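Section 4. Comparing Two Finger Pad Sets on the Hand-Held Gripper

By now you should have the Ollov hand-held gripper charged and paired, and you've probably squeezed the trigger a few dozen times just for the fun of it (we all do!). In this section you'll try the soft textured pads against the flat Rashti pads, using the same object and the same table for both, so the numbers you write down can be fairly compared.

Before you start: set aside 45 minutes, and please don't rush the first set. Ximena Sepúlveda, who wrote the original test sheet at our Furkport shop, likes to do it on a Saturday when the big tables are free.

1. Fit the textured pads with the grid faces turned inward. Press each one on until it clicks, then give it a gentle tug.

2. Stand your test object upright on the table, a little way back from the fingertips. Something tall is a good choice, as it shows tilt early.

3. Open the live view and close the fingers slowly until the two pads meet at the top. They should bow outward below that point and leave an opening you can see through.
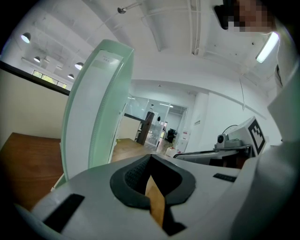

4. Open the fingers again, move in, and grip the object at mid-height. Lift, hold for 17 seconds, and set it down. Repeat until you have 35 lifts on the sheet — drops count too, so write them in.

5. Swap to the Rashti pads and go through steps 2 to 4 again. With these, the pads stay straight when they meet, so don't go looking for the opening.

Note: The wide lens bends straight lines toward the edges of the view. Judge tilt with the object near the middle.

Caution: Keep your free hand away from the pads while the trigger is held. Replace either set after 2,000 closures, or sooner if the grid starts to look shiny.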